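Flornton shirt folding set, README

Updated 2022-02-07. 251 clips of T-shirts laid out and folded on a table covered with a green sheet. Most were made in January.

The label "flat" was given by hand, and I would not trust it far. Some 100 shirts marked flat still have a collar bunched up or a sleeve curling at the cuff. 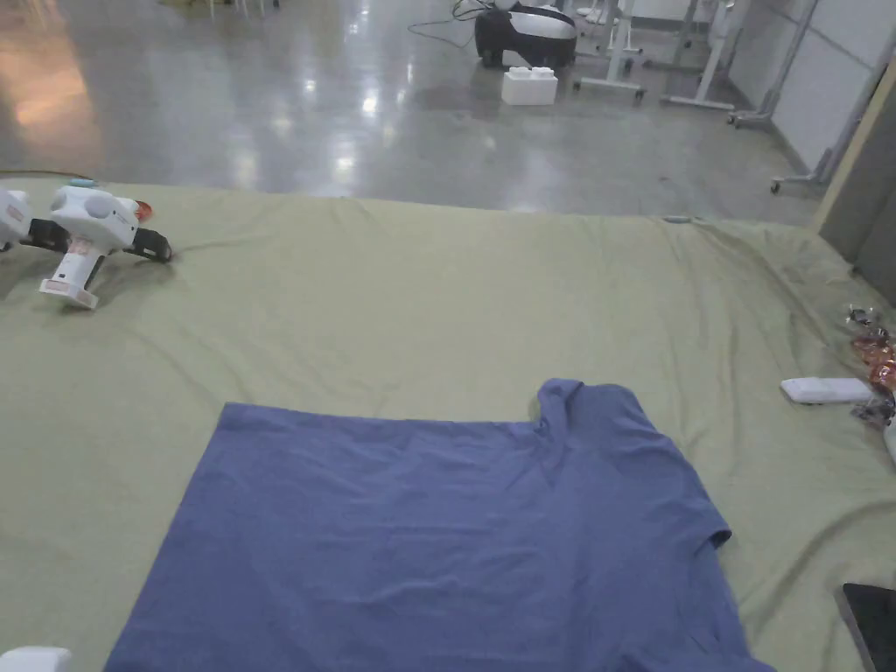
Blue short-sleeved T-shirt, face-down, collar area bunched.

Known problems: the sheet wrinkles too, so creases in the cloth below can pass for creases in the shirt. Fold quality scores run from 0 to 2 and I doubt two people would agree on them. Check before you train on it.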